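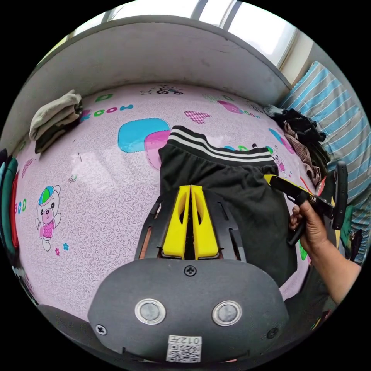 Why do the lab machines at Erton drop the course drive partway through a session? The login script maps the drive with a ticket that expires after 2 hours, and the afternoon database class runs longer than that.

Jun 6, 2018

Checked the server log at the Flistov site against the one here. Same error, 947 entries since the start of May, nearly all from the SQL and networking rooms. The Ullell image has the renewal task switched off by default. Turned it on for 6 machines in the back row and left the rest alone.

Student accounts created from the Vávra enrollment export still come in without a home folder. The import stops at row 2000 with no warning. Split the file in two and both halves loaded. Home folders created by hand for the missing accounts.

To do: push the renewal setting to the remaining machines if the back row holds through the next long class. Add the row limit to the setup sheet. Typing tutor license on the Flistov server still not renewed.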